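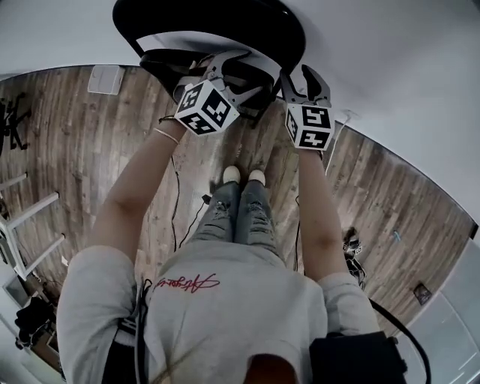 ## Chair handling, Viltunley set

Two hand-held grippers, both closed on the black chair. Each carries a white cube with black square markers on its faces, used to recover gripper pose. Head view, wide lens, plank floor.

Viltunley is the furniture part of the Prokel collection. It holds 541 episodes recorded in March, 124 of them with chairs. No robot arm is used at this stage: a person performs the task and the gripper paths are worked out afterwards.

### Notes on the recordings

- Episodes are trimmed to start at first contact and end at release.
- Cables on the floor are left in view and are not masked.
- Clips in which either cube is lost for more than 500 ms are kept, but tagged `partial`.
- Left and right paths are stored as separate tracks on a shared clock.

Table and shelf episodes are in the Wakach gallery.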